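長いニュースを家で読むときの整理のコツ

外国の軍隊の派遣、停戦の交渉、国際会議の決定。こういうニュースは毎日少しずつ出てくるので、続けて読まないとすぐ分からなくなります。私は日本に来て長くなりましたが、日本語の新聞は今でも読むのに時間がかかります。それで、家の机で記事を整理する方法をいろいろ試しました。このページには、今も続けているものだけを書きます。

1.切り抜きは翌朝にする

夜に読んで、すぐ切らないほうがいいです。夜に「大事だ」と思った記事の半分は、朝になるとそうでもありません。私は夜は鉛筆で角に丸だけつけて、翌朝六時ごろ、お湯がわくのを待つあいだに切ります。はさみよりカッターと金属の定規のほうが速いですが、下に必ず厚紙をしいてください。私は一度、机に長い傷をつけました。

2.日付と新聞の名前は、切る前に書く

切ったあとでは、もう分かりません。余白に鉛筆で小さく書きます。ボールペンは新聞紙の裏に出ることがあります。同じ出来事でも、朝刊と夕刊で兵士の人数が違うことがよくありますから、朝か夕かも書いておくと後で助かります。

3.国ではなく、出来事で分ける

初めは国の名前で封筒を作りました。これは失敗でした。平和維持部隊の話では、部隊を出す国、受け入れる国、お金を出す国がみな違います。同じ記事をどの封筒に入れるか、毎回迷いました。今は「ネルワ海峡の停戦」のように自分で出来事に題をつけて、一つの題に封筒を一つ使っています。題は後で変えてもかまいません。鉛筆で書けば消せます。

封筒はPallowの角形のものを使っています。口にのりがついていないので、何回も開け閉めするのに向いています。Nusoの透明ファイルも試しましたが、静電気で薄い紙がくっついて、取り出すときに破れました。冬はとくにひどいです。

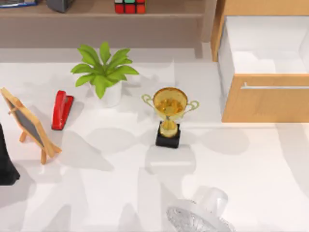

4.とじるのは左上の一か所だけ

記事が二枚以上に分かれるときは、左上を斜めにとじます。まっすぐとじるより、紙をめくったときに破れにくいです。二か所とじると開きにくくなり、コピーをとるときにも困ります。長く残したい記事には針を使わず、細く折った紙で包んで封筒に入れます。針は湿気でさびて、茶色のあとが紙に残ります。梅雨の前、六月の初めに一度、全部の封筒を開けて針のさびを見ることにしています。

5.数字は別の紙に写す

これが一番役に立ちました。封筒の中に紙を一枚入れて、記事に出た数字だけを順番に書きます。たとえば私の一つの封筒には、こう書いてあります。

派遣の予定 3000人
先に着いた人 118人
決議に賛成した国 93
部隊を出すと約束した国 2

このように並べると、予定と実際の差がすぐ見えます。記事を全部読み直さなくてもいいです。気をつけることは、「予定」「約束」「到着」を混ぜないことです。新聞の見出しは短いので、予定の人数がもう着いた人数のように読めることがあります。私も何度か間違えて、家族に違う話をしてしまいました。

6.知らない地名には、自分の地図を作る

地図帳を毎回開くのは面倒です。記事に小さい地図がついていたら、それを薄い紙に写して封筒の表にはります。町の名前は、片仮名と元のつづりの両方を書きます。片仮名の書き方は新聞によって違いますから、片方だけだと、同じ町を別の町だと思ってしまいます。

のりはスティックのりを少しだけ使います。水のりは新聞紙が波のようになります。もし波になってしまったら、コピー用紙ではさみ、重い辞書の下に一晩置くとだいぶ直ります。

7.画面で読んだ記事は、題だけでも紙にする

インターネットの記事は、後で内容が変わったり、消えたりします。全部を印刷するとインクがもったいないので、私は題、日付、読んだ時刻、そして大事な文を一つだけカードに書きます。カードはYounisの無地のものです。少し高いですが、万年筆でもにじみません。安いカードでも、鉛筆なら問題はないと思います。

8.箱は一つと決める

封筒が増えると棚がいっぱいになります。私の箱は、Mellsteadの文房具店で買ったふたつきの紙の箱です。これに入らなくなったら、一番長く開けていない封筒から中を見て、数字の紙だけを残し、切り抜きは古紙に出します。初めは捨てるのがつらかったですが、数字の紙と題があれば、図書館で元の記事を探すことができます。

箱は窓の近くに置かないでください。新聞紙は日光ですぐ黄色くなります。押し入れの下の段も、湿気があるのでよくないです。私は廊下の棚の真ん中に置いています。

9.読む時間を短くする

最後に道具ではないことを一つ。戦争や避難の記事を夜遅くまで読むと、眠れなくなります。台所のタイマーを二十分に合わせて、鳴ったら途中でもやめます。続きは朝、切るときに読めばいいです。丸をつけた場所に、読んだところまで小さい線を引いておくと、すぐに続きが見つかります。

追記:封筒の題を色鉛筆で書く方法についてメールをいただきました。赤は見やすいですが、消しゴムで消えにくいです。題を変える可能性があるなら、普通のBの鉛筆がいいと思います。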